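The great cup purge, part two

So after last month's post about the spice drawer I got a bunch of messages asking when I was going to deal with the cups, and fine, you were right, it was time. We moved into the apartment on Makowska in September with two boxes marked CUPS and one marked MORE CUPS, and I have been stacking them three high ever since and flinching every time I open the cabinet door.

My rule was simple. Everything comes out, everything gets washed, and only what I would reach for on a regular morning goes back on the low shelf. The rest goes up high or goes away. I started at 9 a.m. with coffee and a lot of confidence, and by lunch I was sitting on the floor reading old postcards I'd found wrapped around a gravy boat (more on the gravy boat some other time).

Anyway! I did get it down to a short list, plus the bottle of water I'd been drinking from.
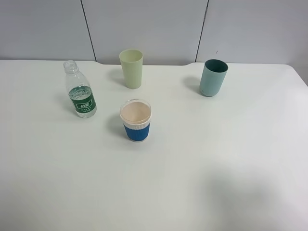

The finalists, with my water on the left.

I love the pale yellow-green one so much. It's sort of a celery color, it's wider at the top than at the bottom, and it's plastic, so I can knock it off the nightstand at 2 in the morning and go right back to sleep. The teal one is a straight cylinder, a bit darker on the inside, and I go back and forth on it. Straight sides look great on a shelf but I have big hands and I can never get the sponge all the way down. I bought one of those long bottle brushes from Grestton to fix this and the head fell off in a week.

And then the one with the blue sleeve. I'm a sleeve person now, I guess? I used to think they were fussy, but I carry my tea from the kitchen to the desk and back all day long and I like having something to hold on to.

Next problem was where they'd live. The low shelf is an Ollov one I put up myself, slightly crooked, and it's shallow, so anything too wide sticks out over the edge and catches my elbow. I tried them in a row and hated it. I tried nesting them, and they got stuck, and I had to run the outside one under warm water and wiggle. What I landed on was a little triangle with some breathing room, two at the back and one in front, which I tested on the table before I committed to the shelf.
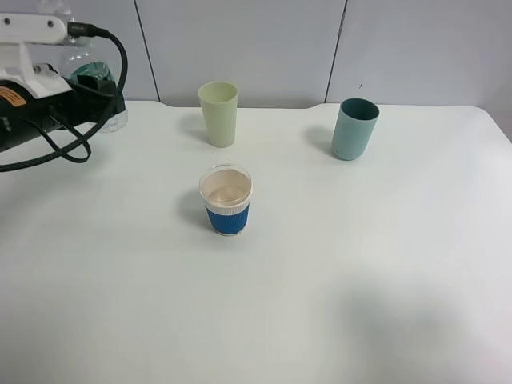 Begoña Garrido wrote in to say she'd keep the tall cups upside down on a folded dish towel, so dust stays out and they don't slide, and that she'd never put a sleeve away without taking it off the cup first to air out. The sleeve part I'm stealing right away. The upside-down part I tried for two days and I kept picking up a cup and pouring juice on the bottom of it, so maybe that one's for people who are awake before breakfast.

Everything else filled one box for the thrift store and half of another. I kept the Corkano mugs even though they're chipped, don't start with me. Glasses are next, once I've recovered.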